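Setting up log rotation on a small server

Quick one. Disk filled up again on the Ovarska box, 2,226 old log files in one folder, so writing this down properly. Works on any Linux server with logrotate, most have it already.

Check first: logrotate --version. If nothing comes back, install it from your package manager.

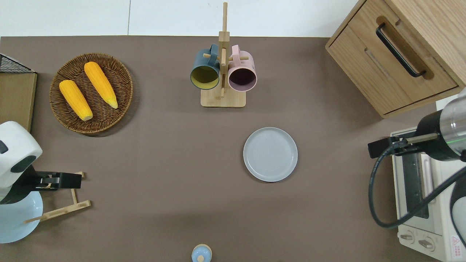
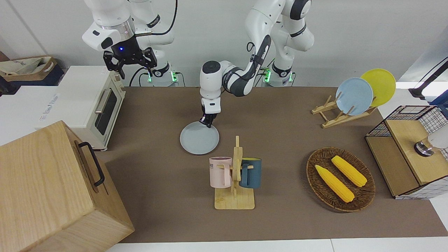
Do I need to restart the server after changing the config?
No restart needed. Logrotate reads its config fresh every time it runs, so the next daily run picks it up.

Step 1. Make a new file in /etc/logrotate.d/ – name it after the app. Ours is gulenside.

Step 2. Put this in it:

/var/log/gulenside/*.log {
daily
rotate 15
compress
delaycompress
missingok
notifempty
copytruncate
}

rotate 15 keeps fifteen old copies, then the oldest gets deleted. Change it if you have to keep more. Jamshid uses 60 on the billing server.

copytruncate is for apps that wont let go of the log file. Can lose a line or two while it copies. If your app can reopen its logs on a signal, use a postrotate script instead.

Step 3. Dry run:

sudo logrotate -d /etc/logrotate.d/gulenside

Nothing gets changed. Read the output, look for "error". Usually a missing brace or bad permisions on the folder.

Step 4. Force it once:

sudo logrotate -f /etc/logrotate.d/gulenside

Then ls the folder. Should see a .1 file next to each log that had anything in it. No .gz yet – delaycompress waits until the next rotation.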